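Spent most of today on the refrigerator in the back room at Prurcombe. Posting the notes in one place because three people have asked me how it went.

Background for anyone new: this is the second refrigerator, the one by the brick doorway. It holds the overflow from the kitchen, mostly bottles and condiments. The last full cleanout was in July.

The job today was the door. The shelves had gotten sticky and the door was slow to close by itself. It would swing to within an inch and stop.

First thing I do is empty the door before I touch anything else. A loaded door is heavy and it pulls on the hinges when it's wide open. Heavy bottles go in a cooler on the floor, short ones in a dishpan.

I threw out two mustards, a jar of horseradish nobody would claim, and a salad dressing that had separated into layers. Mizanur Kanagaratnam kept his hot sauce. It had a date on it and the date was fine.

Shelves and bins: warm water and a little dish soap, then a plain rinse. I let them come up to room temperature first. Cold plastic can crack under hot water. I learned that on the crisper drawer at the Stestley house.

Gasket: this is where the dirt was. Pull the fold open with one finger and run a damp cloth along the inside, then a cotton swab in the corners. Took me about 35 minutes for the whole door, with one break to change the water.

I don't use bleach on a gasket. Baking soda in water is enough for most of it. For the black spots at the bottom corner I went over the same place four or five times and they faded but did not go away.

Paper test: shut the door on a strip of paper and tug. If it slides right out, the seal is weak there. Ours held along the top and the handle side. It slid out at the bottom hinge corner.

So I warmed that corner with a hair dryer on low, pushed it back into shape with my thumb and shut the door on it for 30 minutes. It grips now – not as hard as the top, but it grips.

A new gasket from Buthelezi Appliance Parts is quoted at 1,742 kronur plus shipping. I'm going to wait and see if this one lasts.

Few pictures from the back room, door open.

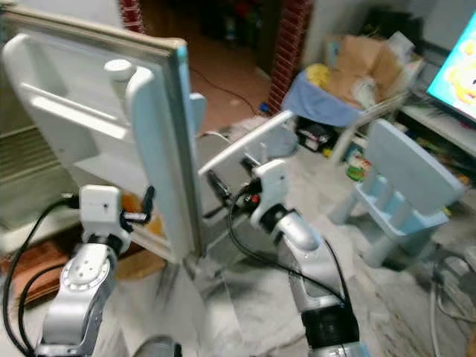
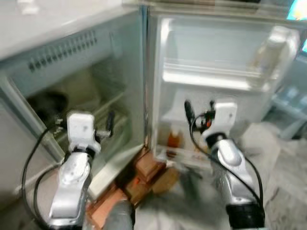
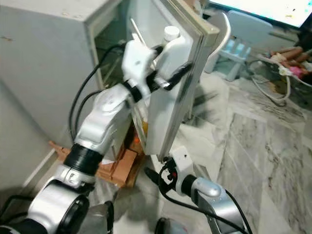 Next is how things go back in. Tall bottles stay on the door, caps tight. Milk does not go on the door in this house anymore. It's the warmest part of the refrigerator and we were losing half a carton a week.

Birthe Grímsdóttir asked about leveling. Yes, check it. The front feet should sit slightly higher than the back so the door wants to fall shut. I gave each front foot one full turn and it made more difference than the hair dryer did.

She also asked about the box on top of the shelf unit. That goes to Fesside with the next load, along with whatever else on those shelves has no owner by the weekend. If something there is yours, put your name on it.

Still to do: vacuum the coils, wash the floor mat, find a thermometer that works. The old one reads the same in the refrigerator as it does on the windowsill.

I'll do the paper test again in two weeks and add the result to this thread.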